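Trostutis Shared Laboratory
Working Group on Handling and Recording Practice
Minutes of the August meeting

The meeting opened at 9:30 a.m. in the second-floor conference room. A quorum was present. The minutes of the previous meeting were approved with one correction: under item 4, "operator" was changed to "session lead" in both places.

1. Matters arising

The revised sign-in sheet has been in use at all stations since the last meeting. The group agreed to keep it in its present form. The request from the Flostico team for a separate storage cabinet was carried over, pending a reply from the building office.

2. Draft practice for tabletop sessions with hand-held grippers

The group took up the second draft of the practice document, which covers sessions in which a person holds a gripper and carries out household tasks at a table. The draft had been circulated in advance, and written comments were received from Flostico and Tarigan.

2.1 Scope. Tarigan asked whether the document should also cover arm-mounted grippers. The group decided that it should not. Arm-mounted equipment remains under the existing cell safety rules, and a cross-reference will be added to the first page.

2.2 Table layout. The draft states that every object needed for a task must be on the table before recording starts, and that nothing may be passed in by hand during a take. Flostico considered this too strict for long meal-preparation tasks. After discussion the wording was changed to allow a pause in which objects may be added, provided that the pause is entered in the session log and the take is given a new number.

2.3 Markers. Fiducial markers on the gripper fingers must be flat, clean and free of tape. The session lead is to check them at the start of each session and again after any break. A finger with a lifted or scratched marker is to be taken out of use until the marker is replaced.
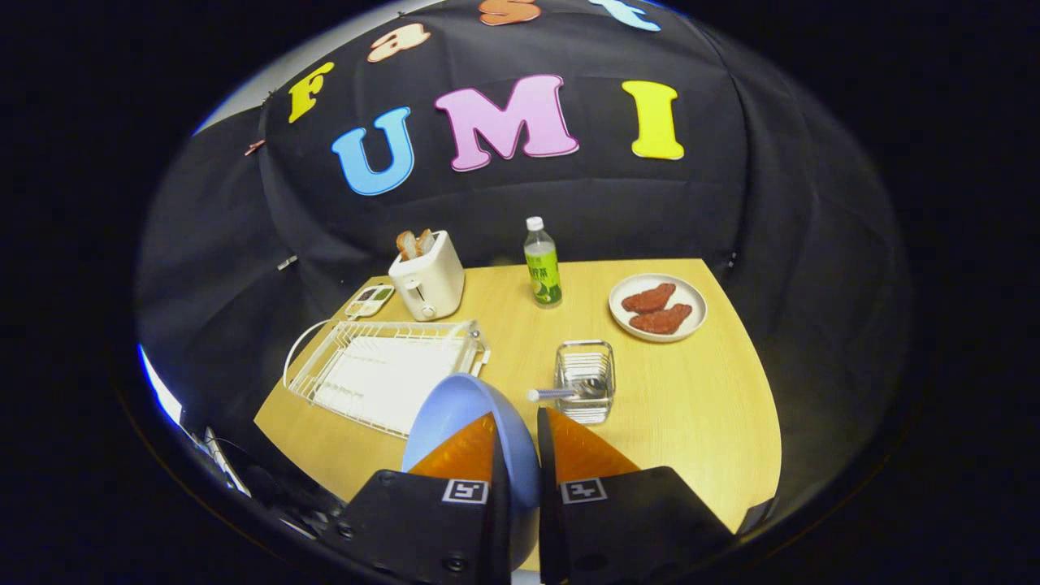

Item 2: Table setting with dish rack, toaster and plate; light blue bowl held between the finger pads.

2.4 Dishes and utensils. The draft allows ceramic, metal and plastic items. Members spoke at some length about glass. Voditus reported that its own house rule excludes drinking glasses but permits heavy glass jars. The group did not adopt a position and asked for a short note setting out the options. Until then, glass items are not to be used at shared stations.

2.5 Food items. The group agreed that real food and replica food must be recorded as such in the object list. Real food is to be discarded at the end of the session and may not be eaten. Bottles must be closed unless the task calls for pouring.

2.6 Electrical items. Kitchen appliances used only as objects to be handled or reached around must be unplugged. Where a task requires an appliance to run, a separate approval is needed and a second person must be in the room.

2.7 Cables. Cables must not cross the area where the session lead stands. Tarigan asked that the same rule apply to the space under the table, and this was accepted. The word "tidy" was struck from the draft as too vague – the text now reads "secured and clear of the feet."

3. Session log review

Voditus presented the results of its review of the shared logs. Of 2684 takes entered, 445 had no object list attached. Most of these came from the period before the new log template was issued. The group noted that the gap does not affect the safety record but does limit reuse of the material by other members.

It was agreed that missing lists should be completed where the session lead still has notes. Lists are not to be rebuilt from memory. Takes that cannot be completed will be marked "list not available" and kept.

There was a short exchange on whether object names should follow a fixed vocabulary. Flostico was in favor; Tarigan preferred free text with a later clean-up. The matter was deferred.

4. Operator rest periods

The draft sets a limit of up to 34 takes before a rest break. Trostutis pointed out that takes vary widely in length and asked for a time limit as well. The group agreed in principle and asked Trostutis to propose wording. Wrist discomfort of any degree is to be reported on the day it occurs, using the ordinary incident form.

5. Other business

The label printer at the second station is out of service. A replacement has been ordered. Members were reminded that spare finger pads are to be signed out from the front desk.

6. Actions

Trostutis: wording on a time limit for item 4; cross-reference to the cell safety rules.
Voditus: options note on glass items.
Flostico: list of tasks likely to need a pause under 2.2.
Tarigan: revised text of 2.7, to be circulated with the third draft.
All members: completion of missing object lists where notes exist.

The meeting closed at 11:10 a.m. The third draft will be on the agenda for the next meeting.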